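The Ristemcombe Hall: what was fixed, what was not

Speaker notes, Tyra Berge
Regional heritage meeting, May 2024

Opening

Thank the hosts. Say who I am and that I have worked on the Ristemcombe file since before the second round of repairs. I am not an architect. I handle the records and the maintenance planning.

The building is 151 years old. It was put up as a family house, became a teachers' college, and is now a museum and archive on the upper floor with offices below. Most people in the room will have been inside at least once, so keep this short.

The question for the talk is simple. The hall had a full restoration in 2000 and it is in poor shape again. Why?

What the restoration covered

The Dalta Fund paid for it. The work took in the front steps, the main staircase, the plaster ceilings on the ground floor, and all the street-side windows. It was good work. The staircase is still sound and I have no complaint about the joinery.

What it did not cover was the roof at the rear, the gutters over the east wing, or the drains. Those were listed as a second phase. The second phase was never funded.

Also missing: a maintenance plan. The grant agreement has one line on upkeep, which says the owner will keep the building in good order. It does not say who checks, how often, or from what budget.

(Pause here. Someone will want to ask about the agreement. Tell them I have a copy and will take it at the end.)

Condition now

Water is the main problem. It comes in behind the east parapet and runs down inside the wall to the first floor. The plaster in the map room has come off down to the lath in two places. There is dry rot in the floor under the north window and the room has been closed to visitors since last spring.

The veranda posts on the garden side have split at the base. They were painted over in the restoration and the paint held the damp in. Kovenov, the contractor who looked at them, wants to replace the bottom section of each post and keep the rest. I agree with that.

Electrical wiring on the upper floor is old and should not be left another winter.

The collection

The archive holds over 200 maps and plans, along with the college registers, a set of carved panels, and the Tijani letters. The letters are the item people ask for most. They were moved out of the map room when the leak started and are now in the old bursar's office, where the air is drier but there is no proper shelving.

The registers are a worry. The bindings were repaired with the wrong glue at some point and the spines are lifting. That is a slow problem, but it needs a conservator and we do not have one on staff. The carved panels are stable. They are still hanging where they have always been and I would leave them there.
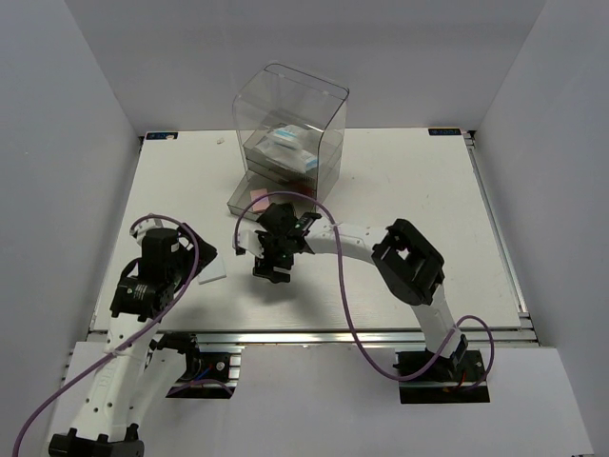 What we are asking for

First, the roof and gutters on the east wing. Nothing inside is worth repairing until that is done. Scaffolding would be up for 90 days if the weather holds.

Second, the drains. The survey should come before the roof contract is signed, so that the new downpipes go to something that works.

Third, a yearly inspection with a written report, paid for out of the running budget and kept on file where the public can read it. I would put this in any new agreement as a condition.

Interior work comes after all of that. I know the map room is the part people see, and there will be pressure to start with it. We did the visible parts first last time.

Points likely to come up

Can the museum stay open? Yes, on the west side. The main staircase stays in use.

Why not move the collection out for good? There is no other building in town with room for it, and the registers belong with the college.

Is it too late for the veranda? No. The posts can be saved if the work is done before they start to lean.

Close

Give the address for the condition report. Copies are on the table by the door. Take questions until the chair calls time.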